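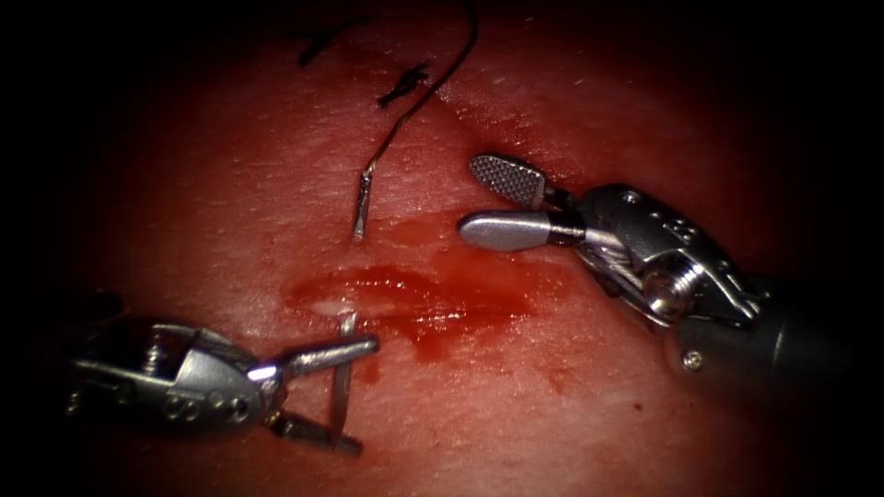 6.3 Needle handling during two-arm suturing

This section applies to the Jorninska training console, both instrument arms. Complete the arm checks in section 6.2 first.

1. Set motion scaling to the value on the procedure card. Do not change it while either gripper holds a needle.

2. Grasp the needle with one instrument only. Keep the other instrument open and clear of the tissue until the handover.

3. Bring the receiving jaws into the lit center of the view before closing them.

4. Close the receiving jaws on the needle, confirm the hold, then open the first gripper.

5. Keep the thread in view where possible. If it leaves the view, move slowly and watch for tension.

Note: Grip force is limited to 80 percent in training mode. Alarm 57 means the limit was reached – release and grasp again.

CAUTION: Do not pull thread with the textured part of the jaw. Fraying may result.

CAUTION: Account for every needle and thread fragment before withdrawing the instruments. Record the count on form 7.

Revised 16/07/2022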